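Ticket 1851: Two-arm station stops during visitor demonstration
Opened by: Jonalyn Espiritu
Site: Stolach, demonstration room
Priority: high (open day is February 12, 2026)
Status: waiting for customer

Entry 1, Jonalyn Espiritu
Good morning. We are preparing the open day at Stolach and we have a problem with the station with two arms. In the rehearsal the left arm goes to the brake pad, it stops before it closes the gripper, and the screen shows "position timeout, left". The right arm stays ready and gives no error. If I press resume, the program continues, but the visitors will wait and look at us. It happened in 2 of 9 rehearsals. The program is the same one we used in August for the visit of the Quiambao people, and at that time we did not have this stop.

Entry 2, Sketier support
Thank you for the report. Please send the log file from the controller, and tell us the timeout value in the demo profile. Did anything change in the room after August?

Entry 3, Jonalyn Espiritu
The log is attached. The timeout is 2000 ms. I did not change it, but I can't promise that my colleagues did not. About the room: yes, the station was moved closer to the door so that the guests can stand on both sides. The floor mat was laid again after the move. We did the zero position again for the right arm only. I am sorry, I should have written this in the first message.

Entry 4, Sketier support
In your log the left arm reaches the target late both times. It makes many small corrections near the end and then the time is over. This can come from an old zero position, or from a cable which pulls on the arm. Please do the following, with the arms in hold mode:
1. Check the cable of the left arm from the wrist to the shoulder. It should move freely through the full reach.
2. Do the zero position for the left arm.
3. Run the demo at visitor speed and then at slow speed.
4. Do not increase the timeout yet, or we will not see the reason.

Entry 5, Jonalyn Espiritu
Step 1 is done. The cable was under tension when the arm was far out, so I gave it more length at the elbow and fixed it again with the strap. Step 2 is done also. The first try of the zero position was refused because I had forgotten to leave the demo profile. Maybe the message could say this more clearly, it says only "not permitted".
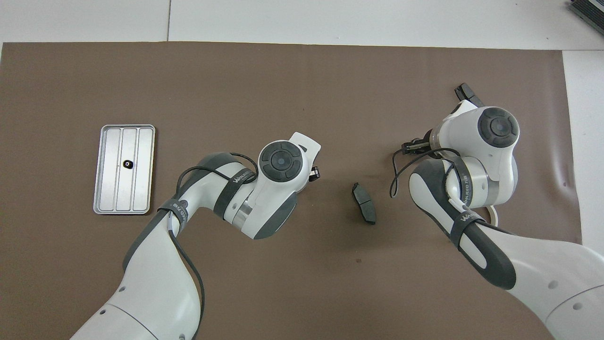
For step 3, I ran visitor speed first and the stop did not come. At slow speed it also did not come, but the left arm still makes one or two small corrections before it closes. Is this normal? A guest from Drallell will bring engineers and I would like to have a correct answer if they ask me.

Entry 6, Sketier support
One or two corrections are normal at slow speed. More than that, please send us a new log. Please also repeat the test after the station has been switched off for the night, and keep the guests behind the floor line during the start.

Entry 7, Jonalyn Espiritu
Understood. I will repeat it tomorrow before we open the door and write the result here. Please leave the ticket open until then.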